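My kitchen table is the butcher-block kind, all those strips glued side by side, and crumbs love the seams. I used to go at them with a wet sponge, which only packs the mess in deeper. Now I do a dry pass first with an old soft toothbrush, along the grain, and then a cloth that's been wrung out hard. Two minutes, tops!

The other thing that helped was giving up on big baskets for the odds and ends. I bought a few shallow clear trays (Hudico, 70 cents each in the January sale) and everything small goes in one of those. You can see what you've got without digging, and when it's time to wipe down you lift the whole lot off in one go.

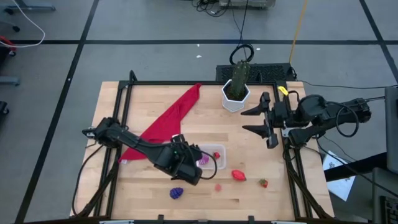

Cloths next. I like a red one for the table and keep the pale ones for dishes - no mixing them up that way. Fold it the long way when you put it down and it's easy to grab. Wash it by itself the first time, or you'll have pink socks like I did.

And if you keep a cactus on the table, push it to the back. Turn the pot every week or so, and go easy on the water in winter.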